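Marble Work Surfaces and Prep Tables: Frequently Asked Questions

These answers cover marble tops supplied by Flovska for kitchen, pantry and workroom tables. They apply to polished and honed finishes unless an answer says otherwise. For engineered stone, see the separate sheet.

Is marble suitable for a table that is used every day?

Yes, with care. Marble is a calcium carbonate stone. It is heavy, stays flat and feels cool to the touch, but it is softer than granite and reacts with acids. A daily-use top will show small marks within the first year. If a uniform surface is required over the long term, choose a different material.

What is the difference between etching and staining?

An etch is a change in the surface itself. Lemon juice, vinegar, wine or tomato dissolves a thin layer of stone and leaves a dull spot, usually lighter than the area around it. A stain is a substance absorbed into the pores, such as oil or coffee, and is usually darker. Sealer slows staining. It has no effect on etching.

Honed or polished?

Etches are more visible on polished stone. Scratches are visible on both, but on a honed top they can be blended by hand with a fine abrasive pad. Repolishing a gloss finish is a job for a stone shop.

How often should the top be sealed?

Test first. Place a teaspoon of water on the stone and leave it for 15 minutes. If the stone darkens under the water, it needs sealing. Let it dry overnight before applying the product. Pavombridge penetrating sealer is supplied with each top; one bottle covers 60 square feet in a single coat. Wipe off all excess before it dries. Residue left on the surface turns hazy and has to be removed with a second application.

Can I cut directly on the marble?

No. The blade may leave a line in the stone, and the stone will dull the blade in a few strokes. Use a wood or plastic board with a damp cloth underneath to stop it sliding. Ceramic knives should not touch the stone at all, as the edge chips.

Where should knives go between tasks?

Put them on the board or in a tray, with the blade flat and the point facing away from the person working. Do not leave a knife near the front edge of the table. A knife that falls point first onto marble can take out a chip, and the tip is usually lost as well.

Are metal trays and tins safe on the surface?

Bare steel can rust if it is left standing in water, and rust is one of the harder stains to remove. Lacquered and painted trays are generally safe. Check the underside for exposed metal or grit, and lift the tray to move it. Dragging is the most common cause of long, fine scratches. Felt pads are acceptable under decorative trays that stay in one place.

Can cardboard boxes be stored on the top?

For short periods, yes. Damp cardboard can release brown color into unsealed stone. Unpack boxes and remove them the same day, and check the bottom for staples before setting one down.

Does the veining weaken the slab?

Normally no. In gray-veined white marble the veins are mineral deposits laid down with the stone, and their density varies from one part of the slab to another. 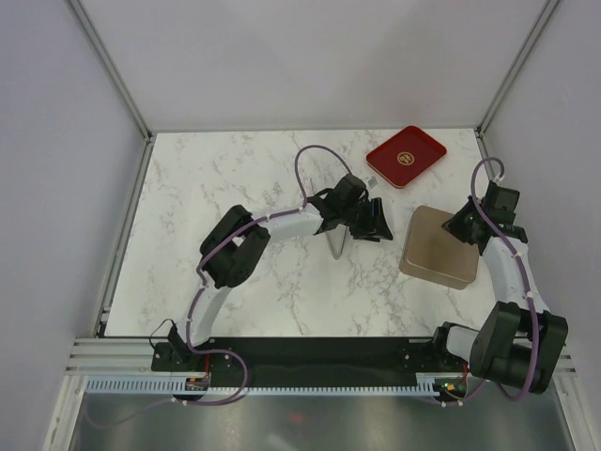
A vein that catches a fingernail is a different matter and should be reported to the supplier before installation. Filled fissures are accepted in the trade if the fill is level and sound. Slabs are not matched between orders, so a second table ordered later will differ in background tone and pattern.

What should I use for daily cleaning?

Warm water, a few drops of neutral dish soap and a soft cloth. Rinse and dry. Nutsugah stone soap may be used in place of dish soap at the dilution printed on the container. Do not use bathroom descaler, vinegar solutions, scouring powder or bleach.

How do I remove an oil stain?

Mix baking soda and water to a thick paste. Spread it a quarter inch deep over the stain, cover with plastic wrap and tape the edges. Leave for 24 hours, remove the wrap and let the paste dry fully before lifting it off with a plastic scraper. Old stains may need 3 applications.

Can a small chip be repaired?

Chips smaller than a pea can be filled with the Hevlow resin kit, part 658. Mask the area, fill slightly proud, and shave level once cured. Larger chips and any edge damage should go to a fabricator.

Who do I contact about a top that is already installed?

Write to Aurelia Matei in the service office, giving the order number and the finish. Calls are returned on Tuesday afternoons.

Related articles
Choosing an edge profile
Honed and polished finishes compared
Engineered stone: care sheet
Moving a stone-topped table
Cutting boards: wood or plastic?
Removing rust marks from stone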